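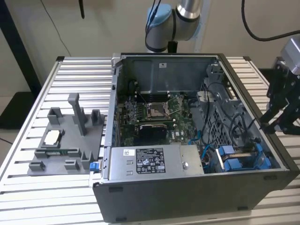 Keabetswe Moodley

Our robotics club meets in the evening, and since September we have one project: to teach two arms to service an old desktop computer. We call the project Bulden. On this page I put a few pictures from the work, with short notes for the families and for the students who want to join us next term.

The computer is placed on its side, with the panel off. At the left is our fixture plate, 3D-printed, with pockets and slots so that the small parts have a fixed place. We changed the drawing of this plate 7 times – the most difficult thing was the height of the raised blocks.

The members work in pairs. One person writes the motion, the other one reads it aloud and looks for mistakes before we run it. Each pair has 40 minutes at the table, and then they must write in the logbook, also when the result is bad.

Next to the drives, seen from the gripper. The light-blue tabs are a good target for beginners, but the fingers need space, and the cables take much of it.
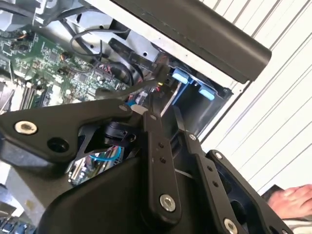
Leandro Bravo would like the club to slow down the approach even more and keep the speed for the way back, and he asks if the pairs could share their logbooks before the regional meeting. We will try both in the next session.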